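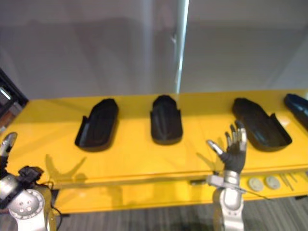 Black tray-like shells on a yellow table, Lumora open day.

I have a weakness for open days at places that used to be something else. Lumora used to be a sugar refinery. It is now a business park with a sugar refinery's drafts, and once a year it lets the public in to look at both. This year the day fell on 2nd November, a Friday, so the crowd was made up of retired engineers, students with a signature sheet to fill, and me.

You get a lanyard and a map at the gate. The map is printed with north at the bottom, apparently because the designer liked the river on top. I spent the first part of the morning walking confidently toward the bike sheds.

The main attraction is the tour of the old boiling house, led by Mieczysław Jabłońska. He started there when the pans were still running and he does not care for the new signs. We learned that the building made 3751 sacks in its best week. We learned this at the door, again on the stairs, and once more on the gallery, where a man in a green anorak asked how many sacks it had made in its best week.

The gallery is worth the climb. You can see the pipework going off into the roof, the big clock that still runs 6 minutes slow (the shift used to end by it, so I can guess who liked it that way), and a row of brass plates from Śliwiński, the firm that fitted the valves. The plates are polished. The valves lead nowhere.

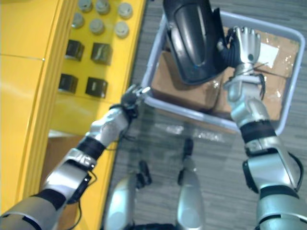 Do you have to book the boiling house tour in advance?
Booking is only needed for the afternoon group. In the morning you wait by the weighbridge and go in when the guide has enough people to make it worth his while.

Lunch was in the canteen, two choices, both beet. I admire commitment to a theme. The soup was very good and the cake was better than it had any right to be, dense and dark and slightly alarming in the hand. Washington Portela, who runs the kitchen, told the line he gets through 2000 portions of soup on an open day. I believe him, since I had three of them.

Then the tenants' halls. Starkedix has the old packing floor and has kept the sack chute, which children may go down and adults may look at wistfully. Drivo is upstairs in the former lab, with the original tiled sinks and a view of the settling ponds. The ponds are now officially a wetland. The herons have been told.

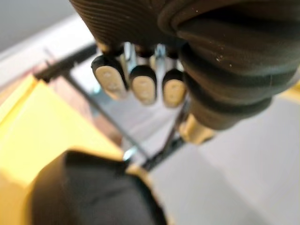
Kacper Ostrowski wrote to me after my report last year that I was wrong about the chimney, that it was shortened and never rebuilt, and that the paler bricks near the top are frost repairs. I asked Jabłońska. He looked up at it for a good while and said the letter was correct except for the frost.

I tried to get the rest of that story out of him, but the next group had arrived and he was already on the sacks. So the chimney stays open until next year. There was some talk in the canteen of a lightning strike one August, and some talk of a crane driver. 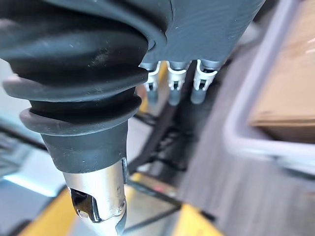 The crane driver version had more supporters, mostly at the table nearest the cake. I would like it to be true. It has a bet in it, and a foreman on holiday.

Getting home took longer than getting there. The shuttle to the station leaves from the east gate, which on my map was on the left, and I reached it in time to wave at Bjartur Holst through the back window of the 2 o'clock bus. He waved back with a slice of cake. The next one came eventually and smelled strongly of beets, though that may have been me.

Entry is free, the parking is not, and you should wear something warm for the gallery.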